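Carpet and Paperbacks: Quick Tips From the Reading Room Clear-Out

Posted 9 June 2024 by Abilio Bermúdez

Typing this fast, shelves have to be back up by tonight. Notes from doing the reading room at the Montes house. Carpet first, then books. Some of you asked about the carpet in the comments on the hallway post so that part is longer.

THE CARPET

Gray fleck. White bits, pale gray bits, bluish, charcoal, all mixed up. Great for hiding dirt, terrible for finding it. You look straight down and it seems fine. It isn't fine.

So get low. Knees, or lie flat if your knees are like mine. Flashlight on the floor, beam going sideways across the pile. Crumbs throw a shadow, flecks don't. Go along the streaks first, then turn and go across them, you will find a second lot.
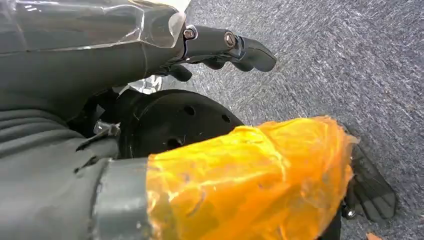 Gray fleck carpet. The little brownish speck toward the right is the kind of thing you miss standing up.

Brown specks. Don't rub. Don't wet it either till you know what it is. Pinch it with tweezers or dab with tape, sticky side down, straight up again. If it lifts, done. If it smears it was food or mud and you need the next bit.

For a smear:
Cold water, one drop dish soap in a cup of it.
White cloth, not a colored one (I have turned a spot blue with a dish towel, ask me how I know).
Blot from the outside in.
Plain water on a second cloth to get the soap out. Do this twice. Soap left in the pile grabs dirt and you get a dark ring in a month.
Dry towel, heavy book on top, leave overnight. Put a sheet of plastic between the book and towel or you've ruined a book.

Mud is the exception. Let mud dry. Go have lunch. Then break it up with a spoon and vacuum.

I use Galtine spot foam on old stains, the ones where you can't remeber what they were. Test in the closet first. It's fine on gray, took a bit of color out of a red runner in the hall, so careful.

Vacuuming

Slow. Slower than that. One pass toward you slow beats a lot of quick ones. Empty the bin before you start and not after, suction is much better. Cut the hair off the roller with a seam ripper, the cheap kind from the sewing box, works way better than scissors.

Edges: crevice tool along the baseboard before you do the middle. Otherwise the dust you kick out of the edge lands on what you just cleaned.

Furniture dents. Ice cube in each dent, let it melt, fluff with a fork. Small dents one cube. The bookcase dents at Montes took two goes and are still a bit there. Waiting till August, will rent the steamer then.

Static in winter: a bowl of water near the radiator. Cheap and it helps.

THE BOOKS

Everything off the shelf before you touch the shelf. I know you want to dust around them. No.

Where do they go while you dust? On a clean sheet on the floor, spines up, short rows. Never straight on the carpet, the pile holds grit and the grit gets into the page edges. And never a tall stack of paperbacks, the bottom ones bow.

Sort as they come down, it costs nothing. Keep, give away, belongs to somebody else. Thin ones in their own row so they don't vanish behind the fat ones. 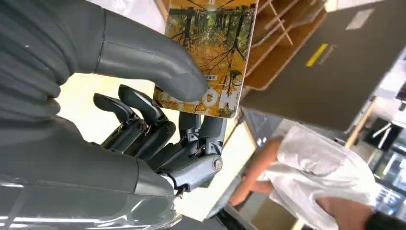

Slim paperback, golden trees reflected in water. Small white label on the cover, see below for those.

Handling paperbacks: grip the sides, not the top of the spine. Pulling by the top is what tears them. If the shelf is jammed push the neighbors back a little and take the one you want by the middle.

Dusting: hold it shut tight, tilt it spine up, soft brush along the top edge and away from you. A clean makeup brush is good, a big paintbrush better. Outdoors if you can. Window open if you can't. Glossy covers get a dry microfiber cloth. Barely damp if there's fingerprints, then dry right away. Matt covers never damp.

White labels on covers. Read it first! May be a library's, in which case leave it alone and take the book back. If it's just an old price or a yard sale sticker:

Hair dryer on low, hold it a hand away, ten seconds or so.
Lift a corner with a fingernail. Not a knife.
Peel back flat against itself, very slow. If it starts taking ink, stop and warm again.
Gum left behind: roll it off with a clean eraser. Or a tiny dab of baby oil on a cotton swab for glossy ones, wiped of at once. Oil on an uncoated cover makes a permanant dark spot.

Old label on a fragile cover, I leave it. Nicer than a bald patch.

Musty books: box with a lid, open dish of baking soda in the bottom, books standing up and slightly open. Leave it seven days, then sniff. Repeat if needed. Do not spray anything on them. Somebody wrote in recommending fabric spray and please don't.

Curled covers: put wax paper inside the cover, another sheet outside, weight on top, leave it a week or two. Don't iron.

BACK TO THE FLOOR

Once the books are up again do the carpet a second time, just the strip in front of the shelves. All the dust off the page tops ends up there. You won't see any of it on this color. Do it anyway.
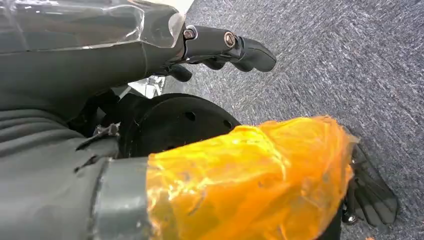
More of the same gray speckle. Flashlight job.

Tape check at the end: wide packing tape round your hand, sticky side out, pat pat pat over a patch by the door. If the tape comes up gray, another pass. Also good for pet hair on stairs.

Socks only for the rest of the day if you've used water anywhere. Damp pile picks up everything.

SHELF BITS I FORGOT

Wipe shelves with barely damp cloth, then WAIT. Books on a damp shelf go wavy along the bottom. I give it an hour.

Leave a finger of space behind the books on an outside wall. Air.

Bookends: if they slide, a square of rubber shelf liner under each. The Senier ones I bought came without any grip at all, liner fixed it.

Oversize books lie flat, heaviest at the bottom, no more than a few.

Sunny wall? Move the shelf or pull the blind in the afternoon. Faded spines don't come back.

WHAT I HAD IN THE BUCKET

Flashlight, tweezers, packing tape
White cloths, lots
Dish soap, Galtine foam
Big soft paintbrush
Clilau microfiber cloths (the thin ones, thick ones catch on cover corners)
Eraser, cotton swabs, baby oil
Seam ripper, fork, spoon
Old bedsheet
Wax paper

Hallway runner is next, and the red patch, if I can get the color even. Send me what you use on wool, the old comment form is working again.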